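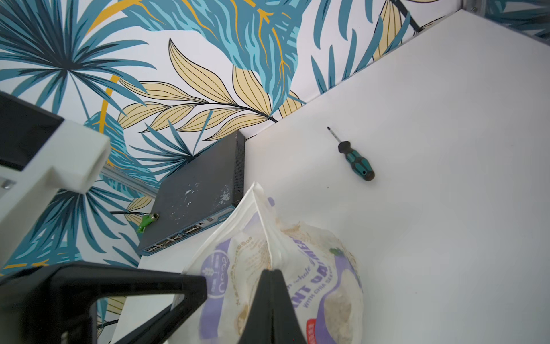 The wall by the white table, with its palm leaves in teal and yellow.

Magazine > People > Work and Craft

Edileuza Bezerra hung her first wallpaper when she was nineteen, in the bedroom of an aunt, and it fell down in the night. "All three sheets," she says. "My aunt woke up under the roses. She was not angry, but she kept one piece and she still shows it to visitors."

We meet in October in her workshop in Grusgate, on the second floor above a shop for bicycle parts. She makes coffee before she will answer any question. On the long bench there are rolls, brushes and a plumb line with a brass weight that belonged to Joaquim Salgado, the man who taught her the trade.

Salgado took her as a helper for one summer and she stayed eleven years. He spoke little. "He would look at my seam and say 'again'. That was the lesson. I learned the word 'again' very well." It was he who taught her to spend the first morning in a house without opening any paste. She walks through the room and looks where the light comes from and which corner the people see from the door. "Old houses are never straight. If you start in the wrong corner, the mistake arrives in the place where everybody looks."

I ask her about large leaf patterns, which many customers in Hilleck want now. She likes them, with some conditions. A big pattern needs more paper, because at every sheet you must cut away a part to make the leaves meet. Customers do not expect this. "They measure the wall, they buy for the wall, and then I must call them with bad news." One family had found their paper at a closing sale, and when two rolls were missing there was no place left to buy them. She finished the wall behind the wardrobe with plain white lining paper. They agreed to this, and she says that the wardrobe is not allowed to move.

Her largest work until now was the old Floritz hotel, where she hung 156 rolls in one winter together with Duyên Diệp, who was then her apprentice and today has her own customers. The heating in the building was off for many weeks. The paste dried so slowly that they could correct a sheet after lunch. "For learning it was wonderful. For the fingers, terrible."

I would like to know what she thinks of the papers that you can peel off again. She thinks for a moment before she speaks. For a rented flat she understands it. But she has been called many times to walls where such paper had taken the paint with it, and the repair cost 800, which was more than the paper. "Try one small piece behind a door and wait a month. People don't like to wait a month."

Does she have wallpaper at home? She laughs and looks at her cup. Her kitchen has been bare plaster for six years. She has the paper for it already, a pattern of small gray birds, and it stands in the hall in its plastic. "Duyên has offered to hang it for me. I said no, of course. Then I would have to look at her seams every morning and say 'again'."

Before I leave she shows me how to hold the smoothing brush, from the middle to the outside and with almost no pressure. I do it badly, and she takes the brush back and does the sheet once more.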